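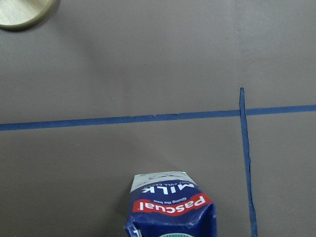
Von der Redaktion Berchtold-Rundbrief | Mai

Suchbegriff eingeben Suchen

Milchreis, und zwar der langsame

Letzten Monat habe ich euch gefragt, was ihr kocht, wenn es draußen noch mal richtig ungemütlich wird, und meine Güte, der Posteingang! Über 90 Zuschriften, und gefühlt jede zweite handelte von Milchreis. Mit Zimt, mit Kirschen, mit brauner Butter (die probiere ich am Wochenende, versprochen). Also gut, dann reden wir eben über Milchreis.

Ich nehme 210 Gramm Rundkornreis auf einen guten Liter Vollmilch, dazu eine Prise Salz und ein Stück Zitronenschale. Zucker kommt bei mir erst ganz am Schluss rein. Milch aufkochen, Reis dazu, Deckel drauf und dann auf die kleinste Stufe, die euer Herd hergibt. Nach 16 Minuten rühre ich zum ersten Mal kräftig um, danach alle paar Minuten, bis er cremig ist. Und bitte die Haut nicht wegwerfen, die ist das Beste!
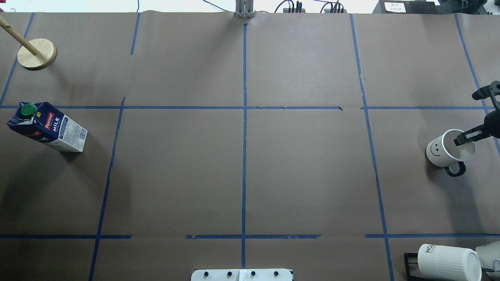 Redaktion Berchtold-Rundbrief

Aus Folden kam der Tipp, den Topf nach dem Aufkochen einfach ins Bett zu stellen, dick in Decken gepackt. So hat es meine Oma auch gemacht, und ich hatte das völlig vergessen. Bei mir war der Reis nach knapp zwei Stunden weich und noch so heiß, dass ich mir prompt die Zunge verbrannt habe.

Reste halten sich im Kühlschrank gut bis zum nächsten Tag. Ich brate sie dann in Scheiben an, mit viel Butter und Apfelmus dazu. Im Juni geht es hier um Rhabarber, schickt mir gern schon eure Rezepte!

Drucken | Per E-Mail versenden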